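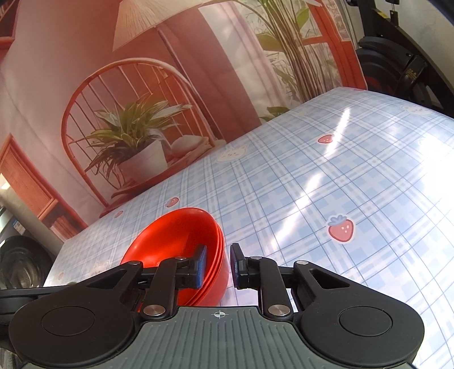

Fokik asked under the last post whether nested bowls need a liner between each one, or whether that advice only applies to nonstick pans.

Depends on the glaze and the foot. An unglazed foot ring will scratch the bowl under it. A smooth molded bowl with no raw ring can sit straight in the next one.

Test for it: run a fingernail across the underside. If it drags, use a liner. Paper towel is enough, one sheet folded into quarters.

My red ones go three to a stack on the plaid cloth, no liners. Same shape all the way through, so the rims sit parallel and the gap stays even. If one rim leans, something is caught between the walls – usually a crumb or a grain of rice.

Stack height. I stop at 5 for cereal size and 2 for anything wider than a dinner plate. Past that the bottom bowl takes the load on its wall and the stack starts to jam.

Jammed stack: cold water in the inner bowl, warm water around the outer one, wait 60 seconds, twist. Do not pull straight up. Do not use boiling water on anything glazed.

Dry before nesting. A film of water between two smooth walls seals them together. I learned this in August with a set from Ginero that had to be soaked overnight.

Shelf paper: the Macedo ribbed kind holds a stack better than the flat kind. It also collects dust in the ribs. Pick one problem.

Capacity, for those who asked: my everyday size holds 600 ml to the brim, less if you intend to carry it anywhere.

Lids next. The Fendstead ones warp and I have measurements.

2022-11-29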